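The keys to the house in Plilville came in a jiffy bag with a card from the Pappas furniture people, who had paid for half of the kitchen. Chrysanthi Karamanlidis put the card on the windowsill and went back to sanding the dresser.

She had bought it at a church sale outside Helonell for thirty-seven pounds. The man had wanted more, but one of the back feet was gone and somebody had painted the whole thing in brown gloss, handles and all. It had taken two of them to get it in the van. Gerasimos Vlachopoulos had driven with his elbow out of the window and said very little, as he always did when he thought she had overpaid.

"It's pine under there," she had told him.

"It's brown under there," he said.

The family were due to move in at the end of the month. They had been in one room above a launderette since the flood, a mother and three boys and a grandmother who slept in a chair. Chrysanthi had met them once, in the council office. The grandmother had asked whether there would be somewhere to put the plates. She had owned good plates, and six of them had come through the water.

So there had to be a dresser. The plan from Pappas had a tall white unit on that wall, with soft-closing doors, and Chrysanthi had crossed it out in pencil and written to say she would find something herself. They wrote back to say the allowance for that item was a hundred pounds and could not be moved to another room. She spent thirty-seven on the dresser, fifteen on paint stripper and paper, and kept the receipts in a freezer bag.

By January the light in the back kitchen was gone before four. She worked with a lamp clipped to the door frame. The gloss came off in long curls at first, and then there was a layer of green that didn't curl at all, only smeared. Under the green there was cream. She found a child's pencil marks on the inside of the left-hand door, short lines with initials beside them, going up to the height of her elbow. She sanded round those.

Gerasimos was doing the stairs. He had his own way with stairs, which was to do every other tread so that people could still go up and down, and then do the rest the following day. It meant that for a week the staircase was striped. He came into the kitchen at dinner time and sat on an upturned crate and looked at the dresser.

"What about the foot?" he said.

"I'll make one."

"You can't turn wood."

"I'll make a square one. It's at the back."

He ate his sandwich. There was a radio going next door, a football match, and now and then a shout.

"When I was married," he said, "we had one like that. She kept the bills in it."

Chrysanthi waited, but he had finished. She had known him eleven years, from the first house they did together on the Iltar road, and in that time he had mentioned being married twice. She blew the dust out of the drawer runners and tried the drawer. It stuck halfway.

"Candle," said Gerasimos.

"I know, candle."

She hadn't got a candle. She walked down to the corner shop and they only had the birthday sort, so she bought a packet of those, pink and blue, and rubbed four of them down to the wick along the runners. The drawer went in and out. It left a little line of pink on the wood, and she decided it could stay.

The foot took longer. She cut it from an old newel post that Gerasimos had saved from the skip, and the first one was too short. She glued a piece of lino to the bottom of it, and then it was too tall, and the dresser leaned forward as if it was listening to something. She took the lino off again and used card from the back of a writing pad. When she put her hand flat on the top and pushed, nothing moved.

There was the colour to settle as well. Pappas had sent a chart with eighty-eight whites on it. The boys had been allowed to choose for their own room and had picked orange. The mother had said she didn't mind, anything clean. Chrysanthi painted three patches on the side that would go against the wall and left them overnight. In the morning two of them looked the same and the third looked like the inside of a fridge.

She wrote it all up in the evenings for the page she kept, with the prices and what each thing had been before. The house at Plilville had a page of its own by then, and people followed it more than she would have thought. They wanted to know about stripper, mainly, and whether you could leave the green on. That night she put up the part about the foot and the newel post and the four birthday candles, and asked what people thought about the white.

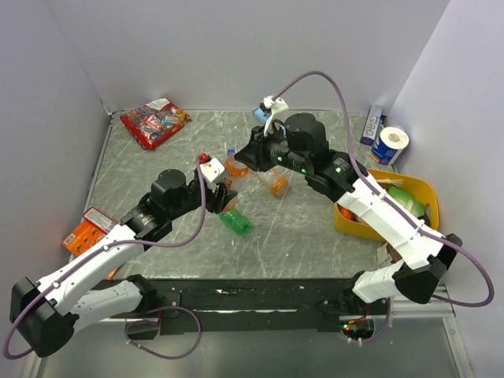
Don't paint it at all, Chrysanthi, wax it and leave the cream showing in the corners, and for goodness' sake put a rail along the shelves or those six plates will be five by Easter.

It was signed M. from Helonell. She read it twice. She hadn't thought of a rail.

In the morning she told Gerasimos, who was on his knees on the fourth stair.

"They're right about the rail," he said. "I'd have said that."

"You didn't, though."

"You didn't ask me."

He had a length of beading in the van, left over from a window. It was enough for two shelves. For the third she used a strip of the old staircase, which still had some of its varnish, and he showed her how to hold the pins with a comb so that she didn't hit her thumb. She hit it anyway. They waxed the doors and the top, and left the cream where it had settled in the corners, and she painted only the inside, with the patch she had disliked least.

The family came on a wet afternoon with everything they owned in the back of a cousin's car. The boys went straight up to see the orange. The grandmother stayed in the kitchen in her coat. She opened the left-hand door and looked at the pencil marks for a while, and then she called up the stairs for the youngest to come down, and asked Gerasimos if he had a pencil.

He took the one from behind his ear.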